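Progress report to the Prendergast fund, second period
Prepared by Clyde Marchetti, Vemham reuse workshop
22/09/2026

You asked for a plain account of where the small electronics sorting stands, so I will start with the number I trust least. The intake sheet says 1586 items came in since June. I believe the total. I don't believe the column next to it, which says 257 of them were "ready to go back out." That column was filled in at the door by whoever was on shift, going by looks. Kenji Boateng pulled 38 of those "ready" items and went over them again, and he and the door staff disagreed often enough that I've asked him to redo the whole lot before we report a reuse rate to you.

The hardest group is the one we call long whites: flat, white, longer than they are wide, with a plug or a button somewhere. Power strips get logged as gadgets and gadgets get logged as power strips. The Stundau sorting guide, which we bought out of last year's grant, gives them one line. It tells staff to "identify by function," and that is not much help when the thing arrives in a bag with no box and no paperwork. 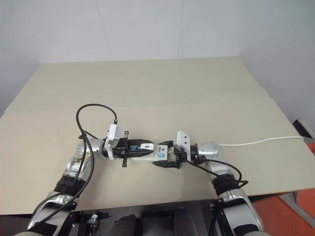 Long white item with a blue button near one end, held over the sorting table. Category still open.

Items like this one are why the second period ran slow. There is a small dark logo by the button, and Dwayne Benavides thinks logos should settle the category. I'm not convinced. Plenty of makers put the same mark on very different products, and our lookup list from Prirnico has gaps I could drive a truck through.

Vaughn Schumacher has proposed a separate bin for unresolved items with a two-week limit. I agreed to try it, with doubts. Our last "decide later" bin became a place where things went to be forgotten, and I see no reason a new label fixes that. He will send me the contents list at the end of each limit and I'll pass it on to you unedited.

Spending to date is $2520, nearly all of it on bins, labels and the guide update. Ehab Abdel Hamid has the receipts. He wants to buy the full Prirnico list next. I'd hold that money until Kenji's recheck is done and we know which gaps cost us time.

No change is requested to the grant amount. I do ask that the reuse figure be left blank in your summary for this period.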